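# Table Surfaces and Stain Visibility in Shared Study Rooms

Kylie Trevaskis and Aisyah Manurung

## 1. Background

Our school library in Grellandale replaced its dark study tables with white ones last year. Students started to complain that the new tables looked dirty. The cleaning schedule had not changed. We wanted to find out if the white tables really get more marks or if people only notice them more.

White and pale tabletops are common in shared rooms. 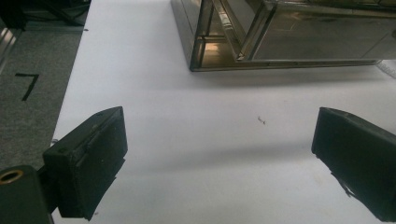
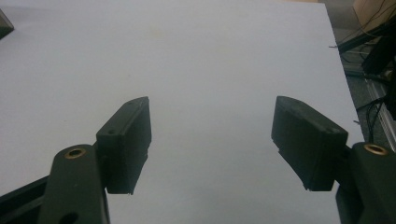
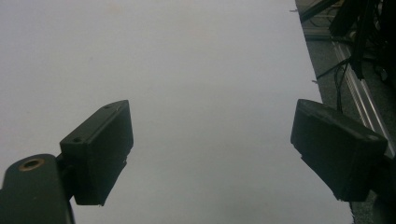
The old tables were dark brown with a wood grain pattern. Twelve of them are still in use on the second floor, so we could compare both kinds in the same building.

## 2. Method

We did two things. First, we handed out a one-page survey at the front desk in June and got 156 back. We threw out 27 that were missing the table color question, which left 129. Second, we checked the tables ourselves at 4 p.m. with a flashlight held low to the side. A mark was anything wider than a pencil eraser.

Each table was divided into four squares with string. Kylie checked two squares and Aisyah checked the other two, then we switched and compared. When we disagreed we looked again together.

## 3. Results

Over the whole study we logged 430 marks. Of these, 123 were on white tables and 307 were on brown ones. We checked each kind of table the same number of times.

Most marks on the brown tables were dried drink rings that could only be seen with the flashlight. On the white tables the most common marks were pencil smears and coffee drips, and we could see nearly all of them in normal light.

In the survey, 88 people said the white tables were dirtier. Only 14 picked the brown ones. The rest saw no difference.

## 4. Problems

The second floor allows drinks with no lid and the first floor does not. We found this out after the first week. It probably explains a lot of the rings, and we can't separate it from the table color. We also did not record how many people sat at each table.

If we did this again we would move two brown tables downstairs and check them there.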